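PRESS RELEASE
22nd March
For immediate use

Pidness opens its first clothes mending shop in Mernport

I've been wanting to write this one for ages, so forgive me if I rattle on a bit. Pidness, the little mending and alterations business I started at my kitchen table, is opening a proper shop on Stimusau Street in Mernport, and we'd love you to come and see it!

We'll take in nearly anything you can wear: jeans gone at the knee, coats with tired linings, jumpers the moths have been at, school trousers that were the right length in September and aren't any more. Small jobs like buttons and hems start at £14, and the most we charge for a full coat relining is £79. You get the price before we thread a needle, and if I think a repair will cost more than the thing is worth to you, I'll say so.

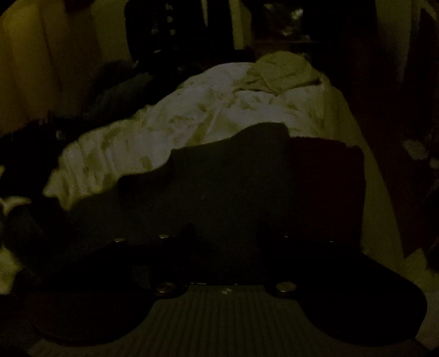 How long does a repair take?

Most small jobs are ready within a week, while relinings and zips in heavy coats need closer to three – I'd sooner give you a longer date and keep to it.

The shop used to be Pichler, the haberdashery, and plenty of people in Mernport will remember going in for school name tapes and coming out with six kinds of ribbon. We've kept the long cutting counter and the wall of tiny drawers (I could not have borne to see those go), and the old Pichler sign is staying up over the back door. We also took on the leftover stock, which came to 3921 buttons. If you've lost one off a coat from years back, bring the coat in and have a rummage.

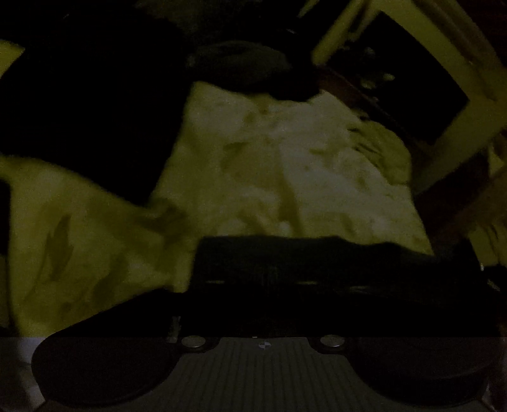
2 min read

Last year we mended 800 pieces of clothing, nearly all of them by appointment in my front room, with customers perched on the stairs when it got busy. Having a fitting room with a curtain and a decent mirror feels very grand! It also means we can finally do trouser and skirt fittings on the day, without booking.

Sweatshirts deserve a word, as they're the thing people are most shy about bringing in. Please do bring them. Cuffs fray and necklines go baggy long before the rest of the cloth wears out, and new ribbing round the neck and wrists can keep a favourite going for years. We can match the colour closely or go for something loud, and the loud ones are much more fun to sew.
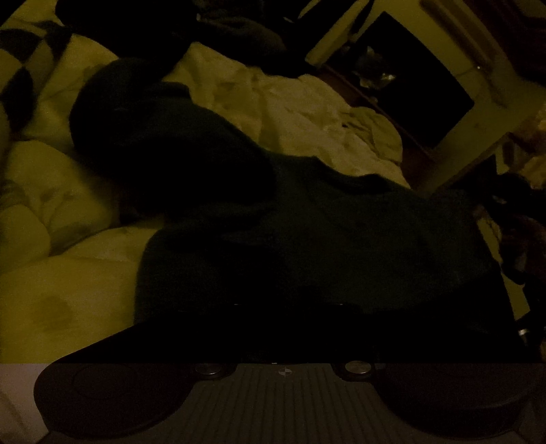
A dark sweatshirt-style top on a yellow-olive bed covering.

We'll be running evening classes upstairs as well, starting with darning and moving on to patches and zips. They're for complete beginners, needles and thread are included, and you can bring your own mending along or practise on our scraps. Places are booked at the counter.

Please wash clothes before you drop them off, and empty the pockets too – tissues and sewing machines don't get on.

Press are welcome to visit the shop, take photographs and try the darning for themselves. To arrange a visit, ask at Pidness, Stimusau Street, Mernport.

ENDS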